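Zelgate Sound Archive – Transfer Room Notebook
Entry: Monday, September 16, 2019
Entered by: V. Valentini
Subject: Wututar, live recordings, reels 1 to 11

Work resumed on the Wututar concert tapes. All 11 reels had been acclimatised in the transfer room since the end of last week and were inspected before threading. The boxes are labelled in two hands. The earlier hand gives the venue and the running order; the later one, in pencil, corrects the running order and in two cases crosses out the venue as well. Neither hand has been identified. The pencil notes are to be transcribed in full in the catalogue record and the original wording kept, including the misspelling of Piras on the lid of reel 4.

Reels 1 to 3 were transferred without interruption. Level is low on reel 1 until the second song, where the desk operator evidently found the vocal channel. No gain correction has been applied to the preservation file. The access copy may be raised if Ermanno Ferraro agrees.

Reel 4 required a second pass. The first gave a dull top end on the left channel and the azimuth was reset using the tone at the head of the tape. The second pass is the one to retain. The first has been deleted from the working drive and the log amended.

Reel 5 contains the Fenemham concert and is the most complete of the set. It opens with crowd noise and a spoken introduction, then runs through to the first encore. The guitarist breaks a string during the third number and the rhythm section continues alone for 136 seconds before he returns. This passage was cut from the circulated cassette, where the edit is plainly audible. It should be noted in the record as previously unheard.

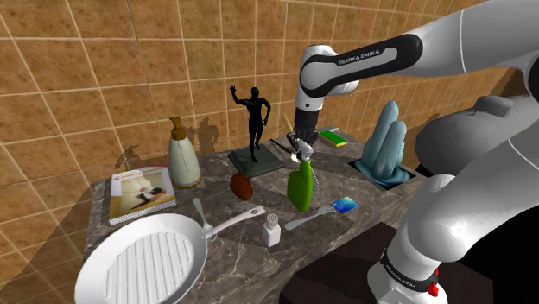 Page last changed: 16/09/2019, V. Valentini

Reel 6 has a splice near the beginning which parted on threading. It was remade with new splicing tape and the old adhesive removed with a dry cloth. A short dropout remains at the join. Colleagues are reminded that splices made before transfer must be entered on the condition sheet as well as in this book. The sheet for reel 2 had been left blank and has now been completed.

Reels 7 and 8 are the same concert recorded on two machines. Reel 7 is the better of the two until the drum solo, after which it distorts badly. Both will be kept as separate files. There was discussion with E. Ferraro as to whether a combined version should be prepared for listeners. His view is that it should, provided that the change of source is stated. Mine is that the decision belongs with the band's representatives, and a letter has been drafted accordingly.

Reels 9 to 11 not started. Reel 9 smells faintly of vinegar and has been placed in a separate cabinet pending a second opinion. It is not to be played in the meantime.

Set lists: the one supplied with the deposit in June does not agree with reel 5. It omits the slow instrumental before the encore and gives a closing number that is not on the tape. The tape may have run out, as the last song stops in mid-verse. Check against the Piras fan newsletter, if a copy can be borrowed.

Equipment: the right-hand meter on machine B sticks at the lower end of its travel. Reported. Use machine A for reel 10.

Outstanding
Checksums for reels 5 to 8
Photographs of box lids, both sides
Reply from Fenemham concerning the date of the concert
New leader tape – one roll left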